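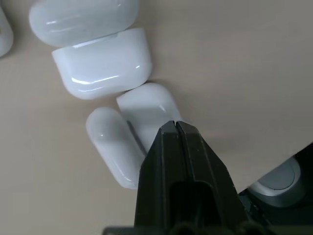 I have wanted to write up the white earbud cases for ages, and now that I've lived with mine for 7 months I've run out of excuses. I love them! Not so much the earbuds (there are a thousand reviews of how those sound) as the case itself, the little shiny pebble you carry everywhere and hardly think about.

First, the feel. It's smooth all over with rounded corners, and it goes into a jeans pocket without making a lump. The lid flips up with a lovely soft click and stays up, and when you let an earbud drop back near its slot it more or less finds its own way in. My old pair, from Jidus, had a square case with a stiff catch, and I broke a nail on it twice.

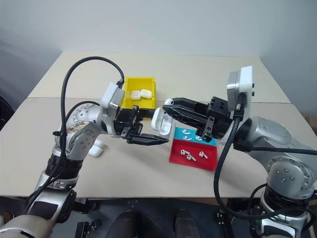

Opening it one-handed takes a bit of practice. I hold the body in my palm and push the lid up with my thumb, and by the second week I could do it on the bus with a bag of shopping in the other hand. Getting the earbuds out is fiddlier, as the glossy finish gives your fingertips very little to hold. Tip the case slightly and roll each one towards you, that works best for me.

Scratches, then. Gloss white shows them, mostly as fine hairlines when the light hits it sideways. Mine shared a coat pocket with my keys all through February and has the marks to prove it. A dry cloth brings the shine back nicely, and a soft toothbrush gets the fluff out of the hinge.

The only real nuisance is that they all look the same. Everyone in our house has one, and so does Samia next door, who once went home to Clelitley with my earbuds and left me hers. A dot of nail varnish on the bottom sorted that out. 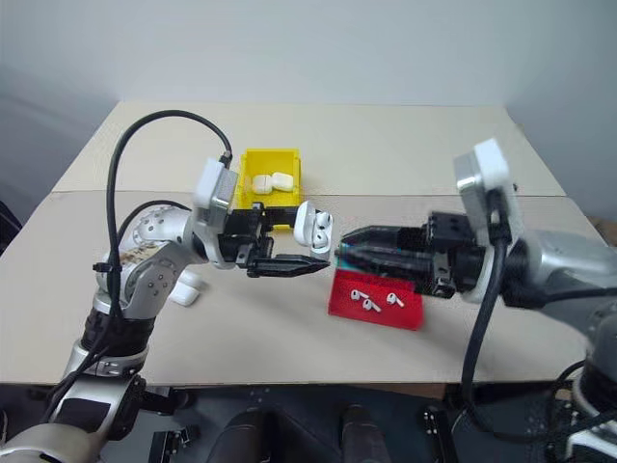 We also keep a bright yellow plastic bin for them now, and I can't recommend this enough. White on yellow is so easy to spot, even at 3 in the morning with one eye open, and the cases sit in it side by side without rattling about. Any small tub will do as long as it's a loud colour.

Would I buy another? Yes, tomorrow. Four and a half stars, with the half off for the scratches.

Tariq Minhas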